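Search this site
Type and press enter

Filed under: Workplace Checklists, Small Premises

Monthly walk-round, Norstead workshop building, with comments

Completed in April by Kgomotso Radebe. Started at 7:40 am, before the benches were in use. Items are marked OK, FIX or WATCH. Copy goes to the Drosalier office.

1. Front exit. OK. Door opens fully from inside without a key. Path outside is clear to the gate.

2. Rear exit. FIX. Door sticks at the bottom corner and needs a shoulder to open. Flat boxes were leaning on it again – moved to the recycling cage while I was there. Door to be planed this month.

3. Emergency lights. OK. All came on with the test key. The one over the stairs is dimmer than the rest, so look at it first next time.

4. Extinguishers. OK. Gauges in the green, pins in, tags signed. The one by the paint shelf had a coat hanging over it.

5. Extension cords. FIX. One has a split jacket near the plug. Cut up and thrown out. Two power strips were plugged into each other under the long table. Separated.

6. Bench tops and hand clearances. OK. Nothing stored within reach of moving parts. Small items to go back in their trays at the end of the day.

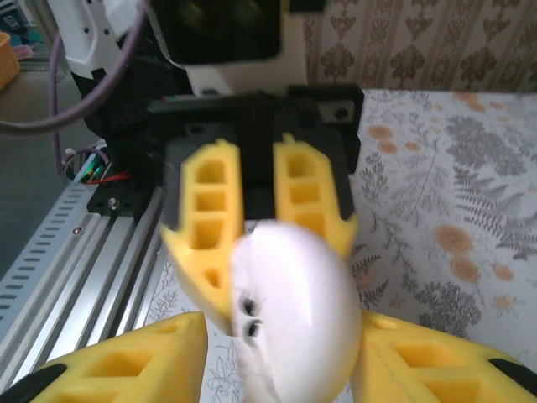

White rounded object held in a gripper, yellow fingers in front.

7. Shelving. WATCH. Upper bay is labeled for 500 lb and is well under that. The left upright has a dent at knee height. It was there last month and looks the same. Circled in marker with the month written next to it.

8. Floor. FIX. Mat at the sink curls up at one end. Tape is not holding. Order a heavier one.

9. First aid box. FIX. Adhesive bandages: 100 on the list, box nearly empty. Eyewash is in date. Burn gel missing.

10. Storage room. OK. 144 cartons on the stock sheet, stacked no higher than the line on the wall. Sprinkler heads clear.

Open items go on the board by the time clock. Initial them when done.

Comments (3)

Sibusiso Makhubela
The rear door was planed two winters ago and came back the same. I think it's the frame. Check the hinges before anyone takes more off it.

pundovholm_stores
Burn gel is on the next order. The mat has to come from a different supplier, so allow longer for that.

K. Radebe
Top hinge has 2 loose screws. Tightened them and it's a bit better, still dragging. Leaving it as FIX.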